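Fidier Kitchen Cell, Set-up and Service Guide
Section 7: Faults and Protective Stops
Revised June 23, 2023

7.3 Arm stops during a reach over the counter

This section is for the two-arm cell when one arm stops in the middle of a movement and the Zolura control program shows code 266 (joint force over limit). In most cases the reason is a cable that is pulled tight or caught on something. The arm feels this pull as a collision, and it stops as it should.

CAUTION: A stopped arm can still hold force against the cable. Do not put your hand between the arm and the counter before step 2 is finished.

Before you start, write down the code, the name of the task and which arm has stopped. The log keeps only the last 500 events, and a restart adds many new ones.

1. Press the emergency stop. Do not use the pause button in the program for this work, it leaves the joints under control.

2. Wait until the program shows "Brakes closed" for both arms. If this message does not come in 90 seconds, switch off the main power and go to section 7.6.

3. Look at the complete way of each cable, from the arm to the plug. Look also on the floor. A loop on the floor can catch a foot or a wheel, and then the pull arrives at the arm a long time later.

4. If a cable is under tension, loosen it first at the end which is away from the arm. Never pull the connector out by the cable.

5. Check the outside of the cable with your fingers. If there is a cut or a flat place, change the cable. Tape is not a permitted repair. 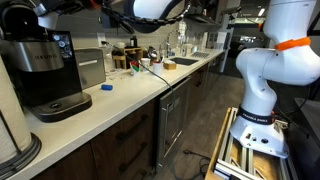

6. Lay the cable again so that it does not go across the working area of the arm. Where it must cross the front edge of a counter, fix it on both sides of the edge and leave enough free length for the largest reach.

7. Check that the bolts of the base are tight. After a hard stop, do this also when nothing looks moved.

8. Release the emergency stop, clear code 266 and move each joint by hand guiding, slowly, to both ends of its task range. Watch the cables and not the screen.

9. Run the task one time at the lowest speed with no person inside the floor marking.

Note: If the code comes back at the same position with all cables free, the load setting of the tool is probably wrong. See Tetteh Tool Settings, section 4.2.

Note: On cells delivered by Sellstead before July, the program shows 1,152 in place of 266. The steps are the same.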